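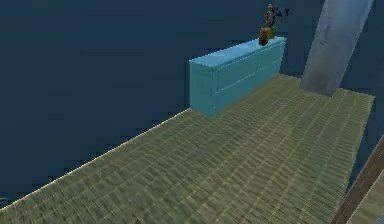 4.2 Rehearsal conditions and blocking

Devised theater companies often begin blocking before a set exists, and the effect of this on later staging has received little study. We followed the Plusska ensemble through the devising of Gevby, a piece for five performers, and logged each change of position called by the director. The log holds 1466 entries across 41 rehearsals. Each entry was coded by stage area and by the nearest large set piece, where a set piece means any item too heavy for one performer to carry. A long, low cabinet such as the light blue sideboard in Figure 3, standing against a dark blue wall with open floor in front, would be coded as a single set piece whatever the number of its drawers. Doors and windows were coded separately as openings. Entries that named no stage area were dropped.

Figure 3. Rendered interior views.
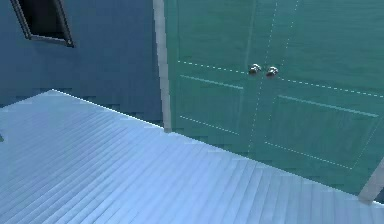
Why were entrances logged apart from other changes of position? An entrance depends on an offstage cue, so its timing is set by the stage manager as well as by the performer.

Coding was carried out by Farzana Jayasinghe and checked against the prompt book. Of the logged changes, 173 were later reversed, most of them in the June rehearsals, when the running order was still open. Reversals clustered in the two ensemble sections and were rare in the monologues. The Selvanayagam notation was used throughout, with one change: diagonal crosses were given their own symbol.

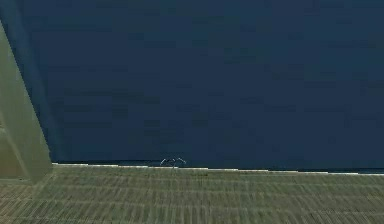
Did the performers see the log during the rehearsal period? They were given access only after the final run at the Prevora studio, so that the record would not affect their choices.

The limits of the method are those of any single-company study. Improvised passages shorter than one exchange were not logged, and vocal work was left out entirely. Section 4.3 reports the results by stage area.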